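Product Review: Hovland Countertop, White Finish
Berkham Shared Facilities Office
Reviewed by Yung-ching Kwan

The Berkham office reviews furnishings before they are approved for use in its shared kitchens and workrooms. The Hovland countertop was submitted in the spring and remained in daily use for four months. It was compared with the Gudau model now installed in most of our buildings.

Cleaning and Stain Resistance

Staff cleaned the surface each evening with a damp cloth and mild soap. Coffee and tomato sauce came away without effort. Turmeric left a faint yellow mark that took nearly 4 days of regular cleaning to fade. Bottles, such as the blue one with the black screw cap, may be stored on the countertop, but any drips at the base should be wiped up promptly.

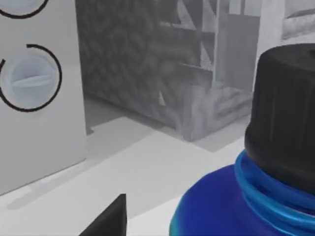
Installation and Cost

The countertop was priced at $3,325, with a further $520 for delivery and fitting by Canik. The fitters arrived at the agreed hour and left the room clean. One seam near the wall had to be filled a second time, and Canik did so at no charge. The Gudau model costs less, but its edges have needed repair in two of our buildings.

Appearance

The white finish brightens a room with little daylight. It also shows crumbs and pen marks readily — offices that prefer a low-care surface should ask for the gray.

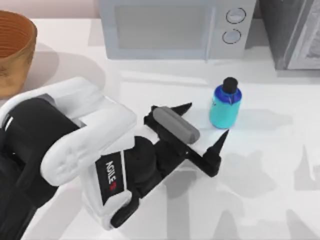
The white countertop.

Recommendation

Approved for kitchens and workrooms with daily cleaning service. Not approved for art rooms until dye testing has been completed. Requests for the October order should be sent to the Berkham office with room measurements attached.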